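Home Pantry Cleaning Workshop Seasonal Contact

Search this site Enter keyword Go

Drollari Household Advice Service
Leaflet 187: Dispensing Dry Powders from a Bottle

Flour, starch and baking soda may be kept in a clear plastic bottle and shaken out as needed. A piece of mesh or thin cloth over the mouth slows the flow and holds back lumps. Work over a shallow metal dish with a raised rim.
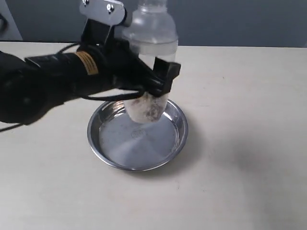 Covered mouth held over a round steel dish.

Replace the covering when it becomes stained or stiff. Between uses, stand the bottle upright and tap the side so that powder settles away from the neck.

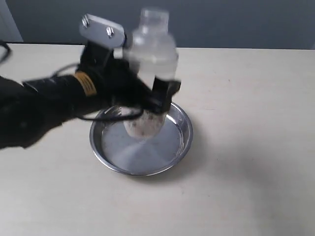 Can a bottle be refilled before it is empty?
It is better to use up the old powder first, then wash the bottle and let it dry fully before refilling.

Shake with short movements and keep the mouth low over the dish – height spreads dust across the table.

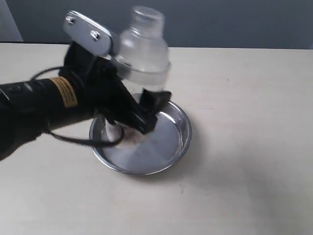

Page last changed: August 5, 2023

Stop while the mound is still small and weigh what has been dispensed. For quantities above 200 grams, a scoop is quicker.

Larger supplies belong in a wide jar. Wipe the threads of the neck before closing it, as trapped powder prevents a tight seal.
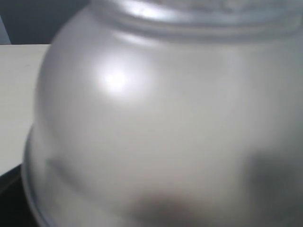
Frosted jar with a ridged neck.

Label every container with its contents and the date of filling.

Comments (3)

Dragica Stan: Would old curtain netting do for the cover? Mine has quite small holes.

Todor Kos: I use netting for rice flour and it works well. Boil it first.

Valbona Kadrić: Please add something on powdered sugar. It clogs every cloth I have tried.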